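In Praise of the Boring Beaker

I have spent most of December comparing grippers and I want to make a case for the dullest test object in the building.

A lot of gripper comparisons I read are about strength. How heavy a box can it lift, how fast can it close, will it hold on if you shake it. Fine questions! But the jobs people ask me about are bench jobs: pick up the glass, put it on the scale, let go without a bump. So that's what we've been running at Melham, on a black cloth, with a little glass beaker and an ordinary electronic scale.

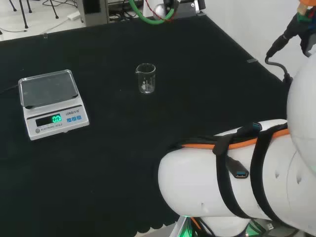

Why glass and a scale

Glass is wonderful because it's so unforgiving. It's smooth, it's see-through, and half the depth cameras I've tried look straight through the wall of a beaker and report the table behind it. You find out very fast which of your nice numbers came from testing on painted wooden blocks.

And the scale is a free second opinion. A camera tells you where it thinks the beaker ended up. The scale tells you whether anything is still pushing on it. If the fingers haven't let go all the way, the number wanders, and you'd never have spotted that on video. I love this. A kitchen-counter sort of gadget, keeping a robot arm honest.
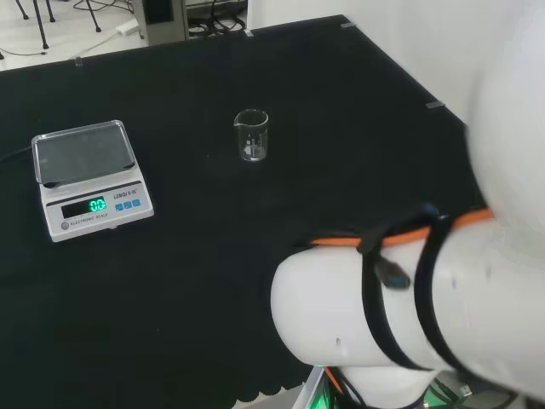

Scale at 0.0, beaker on the cloth to its right.

We do 50 placements per gripper before I allow myself an opinion, and 60 if somebody has touched the mount in between. So far I've had time with two sets of fingers, the Jolier and the Gotitz. The Jolier closes beautifully. It's quick, it's quiet, and on a plastic cup I'd pick it every time. On glass it has a habit of giving one last tiny squeeze just as it should be opening, and the scale catches it again and again. The Gotitz is slower and frankly a bit homely, but it lets go like a person setting down a full cup of coffee.

My colleague Hatem Nasr thinks I'm being unfair to the Jolier. His view is that the squeeze is a controller problem, and that with the Nwachukwu controller in the loop it would go away. He may well be right, and we're swapping it in on Friday (I've cleared the whole afternoon, I'm that excited).
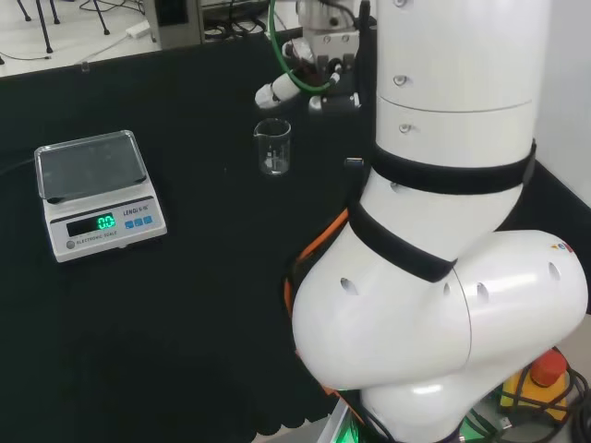 Even if he is right, though, I think it helps my case. We wouldn't be having the argument at all if we'd stuck to lifting boxes. A small, awkward, everyday task pulled the fingers, the controller and the camera into the same conversation, and each of them had to answer for its part.

So if you're shopping for a gripper, please don't start with the spec sheet. Borrow one if you can. Find the most annoying light object your people handle all day, and make the arm set it down gently, many times over, with something underneath that can measure the result. Change one part at a time and write down which one you changed. I skipped that once with a camera bracket and lost 18 good runs to it.

I'd like to get to 1000 placements by spring, on both grippers and both controllers. If you've got a favorite horrible object of your own, send it my way.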